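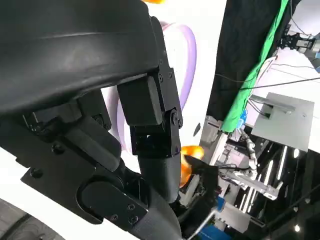 Lavender plastic and something orange on a white surface.

Opinion > Home and Habits > The clear surface

I don't believe in the clear surface

By Maëlys Le Goff

Every March the same advice comes back. Pick a flat surface, take everything off it, and put back only what belongs there. The Ikville Home Fair gave it a whole stage this year, with a speaker from Trunberg who wiped down a white table between sentences. People around me were writing it down. I'd like to know what they wrote, because I listened to all of it and still couldn't tell you what "belongs" is supposed to mean.

Take a curve of lavender plastic. It might be a handle, or part of a toy, or the top of a basket. The tidying people would have me decide on the spot: keep, give away or throw out. I can't, and I don't think they can either. Half of what sits on a table in a lived-in house is there while somebody works out what it is. Clear it away and the question moves to a drawer, where it will stay for years.

I tried the method properly before complaining about it. Trunberg sells a starter set with 2 trays and a booklet, and the booklet wants you to sort by color first. Orange things with orange things. I have no idea who this helps. I have never once gone looking for something orange. I go looking for the thing that opens the paint can, and I know where I left it, which is on the table next to whatever I was doing when I stopped.

White furniture makes this worse. My sister in Prultasby has a white worktop and she apologizes for it at the door. One pen on it looks like a mess. The same pen on my brown kitchen table is just a pen. I suspect a good share of the guilt people feel about clutter is really a complaint about contrast, and that the firms selling pale tabletops and the firms selling trays to put on them are quite happy with the arrangement.

Marty, who edits this page and keeps a very bare desk, says I'm defending laziness. He sent me a survey from the fair in which 681 visitors were asked if a clear table made them feel calmer, and most said yes. Fine. They were asked while standing in front of a clear table, holding a free tote bag. Ask them at 8 in the evening, when the scissors have been put somewhere sensible and nobody can find them.

I'll give the other side this much. Sharp things shouldn't be left lying with a point sticking out, and food is a different matter altogether. If you share the table, whoever wants to eat at it gets to win. I also admit that the trays are useful. One of mine holds mail and the other has been under a leaking plant pot since I brought it home.

But I won't be sorting by color, and I won't be doing the weekly reset, where you stand at the table and ask each object what it is doing there. Usually it is waiting for me to come back to it. Some evenings I do, and some evenings I push it over with my elbow to make room for a plate.

Contact the editors | Letters | © Prultasby Review | Back to top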